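Monday, Oviscombe

Damp readings again before breakfast.

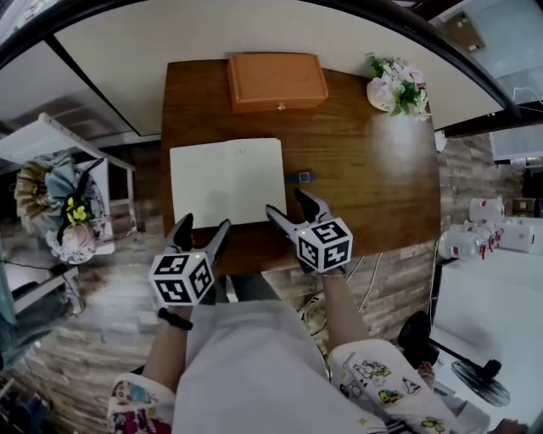

The north wall of the back bedroom is still the worst, and the meter gave the same figure at skirting height as it did in January. At chest height it drops to almost nothing. That points to ground level outside, where the flower bed sits two bricks above the damp course. I have ruled out the gutter. I ran the hose into it for twenty minutes on Saturday and the joints held.

Revathi Pisharody came at 3 to look at the plaster. She thinks the gypsum skim should come off to a metre and be replaced with lime, after the bed has been dug back. Her price for the plastering is 2,000, materials included, with 4 weeks between coats if the weather stays cold. I had allowed less. She will not start until the wall has dried, and would not give a date for that.

Dug out the first stretch of the bed after she left. Clay from a spade's depth down, with a lot of broken slate in it. The air brick behind the rosemary was completely buried. Cleared it and put a torch to it: the cavity is blocked with mortar droppings as far as I can see.

Wrote to Lenuța Sârbu about borrowing the long drain rods. Dehumidifier emptied at ten, tank half full. Moved it nearer the door and set it to low overnight.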